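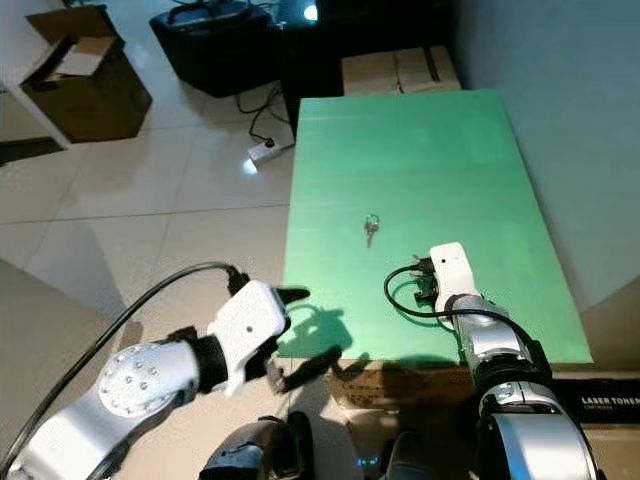 Keys on a green board.

### 1/9

Finished reading the Drencombe box over the weekend and we start playing it in February. Posting my prep notes as a thread so I can find them again. Mild spoilers for the town, none for the mine.

### 2/9

What you get: a town book, a mine book, a fold-out map and a deck of rumor cards. Barness put it out last year. The rules are the same light d20 set they used for Kerker, so if your group played that one you already know how to make characters. The town book is the better of the two. The mine is mostly corridors until you hit the flooded level.

### 3/9

The town has a keyed list of everybody who lives there, numbered up to 509. I don't plan to use most of it. I went through with a pencil and marked over 20 people I think my players will want to talk to, then copied those onto index cards. Name, what they want, one thing they lie about. Anybody else gets made up at the table.

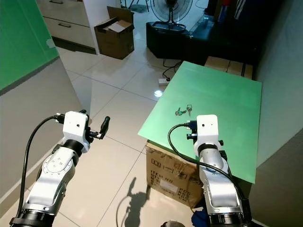 ### 4/9

Rumor cards. The book says to deal two per player at the start and one more each time they sleep in town. I'd hold back the ones about the sluice gate. If that comes up in the first session the group goes straight to the mine and you lose the whole market section. I pulled those cards and put them in the envelope with the mine book.

### 5/9

Factions next. There are the mill families, the toll keepers and a salt company run by a woman named Tsao. Tsao is written as the villain but her actual demands are reasonable, and I think a group could side with her with no trouble. The book gives you nothing for that. I wrote half a page on what she pays and what she asks for in return. It's rough, but I can post it if anyone wants it.
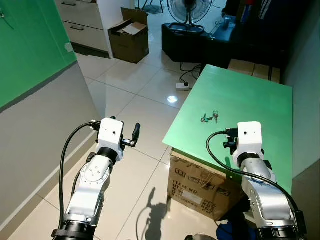
### 6/9

Redrew the river on the Drencombe map. On the fold-out it runs almost straight from the mill to the ford, and then the text talks about a long bend where the toll house sits, so one of them is wrong. I went with the text. My version leaves the mill, swings out left in a wide curve and then drops down to the ford, pretty much the line the black cable on the right-hand arm makes in the photo. The toll house goes on the outside of the curve. Travel time from mill to ford is now half a day by boat.

### 7/9

Something to fix before you run it: the wandering table in the mine calls for a d12 and only has ten entries. I added a lost surveyor and a dead mule with full saddlebags. The light rules are on a different page from the torch prices, and the torch prices are in the town book. Copy both onto your screen.

### 8/9

Session length. The book splits the town into three evenings. Going by how slow my group was with Kerker, I'd say five. Sheyla Zapata ran it with four players and they spent one entire night on the bridge toll argument, which is a page and a half of text. She cut the wedding and says it wasn't missed. I'm keeping it in for now but it's the first thing to go.

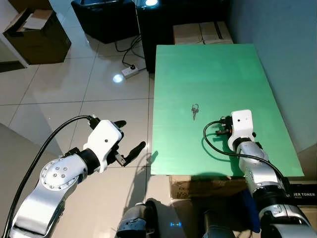 Ilídio Rocha replied to ask if the salt company stuff works when the party has no one who can read. He's got three fighters and a ferryman, and the first Tsao scene hangs on a contract.

### 9/9

Good question, and the book doesn't cover it. I'd have the toll keeper's clerk offer to read it out for a fee and leave out one clause. Put the clerk on an index card too. I'll post again after our first session with whatever broke.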